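Marble, Sealers and the Ten-Minute Test

Mohammed-Awal Abubakari has been restoring natural stone for 27 years, most of them at Kuzmenko, a workshop that takes in tabletops, sills and hearths. We spoke in November about veined brown marble and how owners tend to treat it.

"A vein is a healed fracture," he said. "Mineral-bearing water filled a crack, and calcite set in it. Some veins are as sound as the rock on either side. Others open up under load."

He checks a slab by running a fingernail across each vein, then wetting the surface and watching how it dries. A line that stays dark after the rest has cleared is holding water and needs resin before any polishing.

Sealing

Abubakari applies a penetrating sealer in 2 coats. Each is left for 10 minutes and wiped off before it can haze. "People leave it on overnight and call me about the streaks," he said. He has no strong preference between brands.

Sealer slows oil and coffee. It does little against vinegar or lemon juice, which dissolve the calcite itself and leave a dull mark. "That is etching — a change in the surface. You can't clean it off. You have to repolish."

On dark tops the marks show most in low side light, so he inspects with a lamp held near the edge. White veins across a brown and black ground make small etches harder to find. 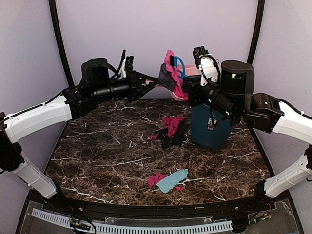

Imitations

Printed marble patterns are now common on tabletops, and he is asked to identify them every week. He looks for a repeat in the veining first, then at the edge, where a real vein continues down through the thickness. "If the edge is covered, look underneath," he said.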